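Stomgate library to close for roof repairs

3/21/25

Stomgate Library will shut for 20 weeks while its roof is replaced, with most of its stock moving to temporary shelves in the Lamont Hall on the other side of the square.

The £187,000 contract has gone to the building firm Grurkar, which will strip the old slates, replace the gutters and repair damp plaster in the reading room. Scaffolding is due to go up on the east side first.

Library manager Rowena Estrella said buckets had been put out in the local history section on most wet days over the winter. "We moved the parish maps upstairs, then found the leak had got there as well," she said. "It has needed doing for years."
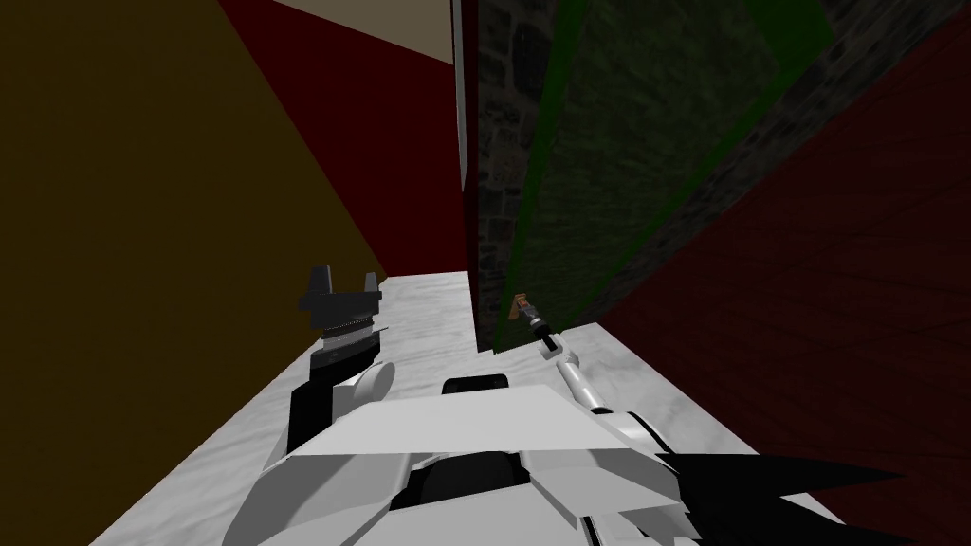
A computer-generated view with two robot arms.

The Lamont Hall will hold nearly 200 boxes of books, mostly children's titles, large print and recent fiction. Anything else in the catalogue can be ordered at the desk and should arrive within 4 working days. Loans taken out before the closure will be extended and no fines will be charged while the main building is shut.

Four public computers will be moved to the hall, but there will be no room for the microfilm readers. People researching family history are being asked to book a place at the county record office instead.

Parents have raised concerns about the side entrance to the hall, which has two steps. Heather Dow, who takes her son Lachlan to the under-fives story session, said she would like a ramp in place before the move. "The main door is fine but it's locked in the mornings," she said.

Ewan Buchanan, who is overseeing the project for the council, said the main door would be unlocked during all library hours and a portable ramp had been ordered for the side.

The library is expected to reopen in August. The story session will keep its usual time, and the home delivery service is not affected.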